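Speaker notes - Clearing a shared table: sorting, staging and what stays out
Arivcombe facilities session, 04/08/2025
Speaker: Bernadette Horgan

Slide 1. Title. Leave up while people sit down. Ruairí Geraghty has the clicker. Session runs 300 seconds per section, then questions.

Slide 2. Scope. Shared tables in break areas and small kitchens. Sinks, fridges and anything under a counter are in Peadar Hegarty's talk after lunch. State this early or the fridge questions will come first.

Slide 3. Terms. Define "resident" as an item that is supposed to live on the table. Define "transit" as an item that stopped there on its way to a shelf, a sink or the trash. Most tables have both, and the trouble starts when they share the same spot. Give the survey number - 274 tables logged since February - and move on. The breakdown by building is in the handout.

Slide 4. Worked case. Let the room look before talking. Ask which items are resident. Expect disagreement over the paper towels.

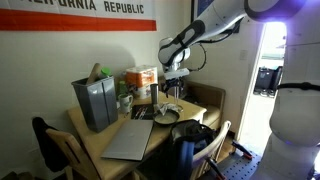

Fig. 2. Table against the wall, before sorting. Bin at back left, paper towels behind it.

Go through it by class. Open liquids first: the shallow dark bowl has a pale, milky liquid in it, so it gets handled before anything near it is moved. The crumpled white piece lying partly over the rim goes next. Do not guess at what the liquid is. The rule is the same for milk, soap or batter: two hands, level, straight to the sink.

Bulk stock second. The towels are still in their printed wrap. A sealed pack is storage and belongs on a shelf, with one roll left out. Kieran Dunne will object that the nearest shelf is usually in another room. Concede the point, then refer him to slide 7.

Containers third. A tall bin with a stick or handle and a bottle standing up out of it cannot be closed properly. Empty it down to the lid line before deciding where the bin goes. Mugs last - they are stable and easy to carry.

Slide 5. Order of work. Liquids, stock, containers, mugs, wipe. Read it once. Do not repeat it.

Slide 6. Timing. Obadia Mfinanga's trial: 8 minutes per table with two people. One person working alone was slower, but the results varied too much to quote.

Slide 7. Shelf placement. Show the Lelell plan. Shelf at shoulder height, within reach of the table end. Budget ceiling is 2000 per floor, fittings included.

Slide 8. Questions. If there are none, ask Peadar about labels.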